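The Long Road of a Small Film

August 2023

When the drama Clukia opened in a limited number of theaters last November, it did so without a premiere, a poster campaign or a recognizable name in the cast. It ran for two weeks in most locations. By the end of its run it had been seen by 3,581 paying viewers, a figure its distributor, Martens, published in full and without comment. Nine months later, the film is still being booked by film societies, public libraries and university departments, and its director, Lajos Győri, is preparing a second feature with the same crew.

The case deserves attention from anyone concerned with how modest pictures reach an audience. Clukia tells the story of a ferry operator who learns that the crossing her family has run for three generations is to be replaced by a bridge. The bridge will bring work and a clinic to the far bank. It will also end the only occupation she has known. The screenplay, which Győri wrote over four winters, refuses to settle the matter in favor of either side. The engineer sent to survey the river is a patient and decent man, and the ferry operator is frequently wrong.

Films about vanishing trades often lean on nostalgia. Győri has taken a more demanding course. The early scenes establish the ferry as a place of hard labor, poor pay and occasional danger. A passenger falls ill during a night crossing, and the eleven minutes it takes to reach the landing are played without a cut. It is the most discussed passage in the film, and it makes the argument for the bridge more forcefully than any speech could do. The closing third then makes the opposite case, with equal care, through a series of small farewells between people who have met only on the water.

Győri came to directing by way of sound editing, and his training is evident throughout. The score is limited to a single theme for clarinet, heard twice. Elsewhere the film relies on the engine, the chain and the voices of passengers, many of whom were cast from towns along the river. "I wanted the audience to know the boat by ear before they were asked to care about it," he explained in conversation this summer. "If they could recognize the engine starting up, I thought they would notice when it stopped."

Production was carried out under the banner of Zimar, a company formed for the purpose by Győri and two former colleagues. The principal unit numbered fewer than twenty people. Exteriors were photographed over a single fall, with the crew lodged in a school building that had closed the previous year. Heavy rain delayed the landing scenes on several occasions, and a planned wedding sequence was abandoned when the water rose above the lower road. The director has since said that he does not regret the loss, although the actress engaged to play the bride was kept on and appears in the film as a postal clerk.

Critical response was favorable but thin. Several reviewers objected to the length, and there is some justice in the complaint - the survey scenes repeat information that an attentive viewer already possesses, and a subplot concerning a stolen outboard motor is dropped for nearly an hour before it returns. The performances were praised more evenly. The lead role requires long stretches of physical work with little dialogue, and it is carried with great restraint.

What followed the theatrical run was less usual. Martens offered the film to community venues on fixed terms, with a printed discussion guide and the option of a recorded introduction by the director. The response exceeded the distributor's plans. To date, 545 screenings have been held under the arrangement, many of them in rooms with fewer than 100 seats. A number of venues have shown the film more than once, and several river towns have paired it with exhibitions of local photographs and ferry tickets.

Such an arrangement cannot replace a proper theatrical release, and Martens does not claim that it can. Income from community bookings is slow to arrive and costly to administer. For films of this scale, however, it provides something that opening weekends rarely permit, namely time for one viewer to recommend the picture to another.

Győri's next film, Aloton, is set in a provincial radio station during its last month on the air. Casting is under way, and photography is expected to begin once the remaining financing has been confirmed. Martens has already agreed to handle distribution, and the company intends to open the film to community venues from the first week of its release.
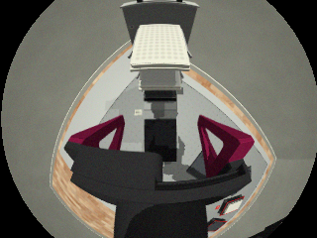
Computer rendering: a tabletop with a wooden edge against a gray backdrop.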